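Ticket: Fonach gripper loses grip signal after controller swap
Status: Open, waiting on parts
Setup: kitchen table station, overhead camera

Initial report
Moved the Fonach gripper from the old Sutherland controller to the Irano. Since the swap, the "object held" flag drops out partway through a lift. The fingers stay closed and the part stays put, but the controller thinks it lost the object and runs the release routine. Did not see this on the Sutherland with the same fingers.

Log
9:40 - Ran 20 lifts on the ketchup bottle with the Irano at default settings. Flag dropped on most of them. Arm speed makes no difference.

10:15 - Raised the force threshold from 527 to 652. Worse. The bottle now gets squeezed before the lift starts. Put it back to 527.

11:05 - Swapped the signal cable for the spare. No change. Also reseated the connector at the wrist - no change.

1:30 - Put the Flalollow gripper on the same arm and the same controller. Flag holds on every lift, toy fruit included. So the Irano can read a grip signal fine, at least from that gripper.

2:10 - Back to the Fonach. Logged raw values during a lift. Reading sits at 1,168 when closed, then falls to zero for a few milliseconds when the elbow starts to move. The Sutherland filters its input and the Irano does not, which would explain why we never noticed.

2:45 - Turned on the input filter in the Irano config. Drops are fewer but not gone. Strawberries still fail more than the bottle does.

Next steps
Order a shielded cable for the Fonach and retest. Leave the Flalollow settings alone until then. If the shielded cable doesn't fix it, open the gripper and check the sensor board.

2 comments - 0 shares

Recent tickets
Irano: config lost after power cycle
Overhead camera exposure drifts in the afternoon
Flalollow finger pads peeling
Sutherland: retire or keep as backup?
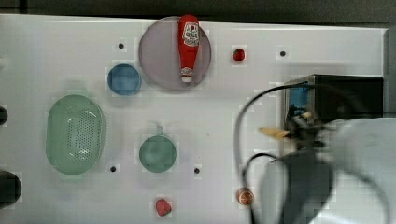
Can the filter be set longer to hide the drops completely?

It can, but a longer filter also delays the signal when an object really does slip, so we would rather fix the wiring first.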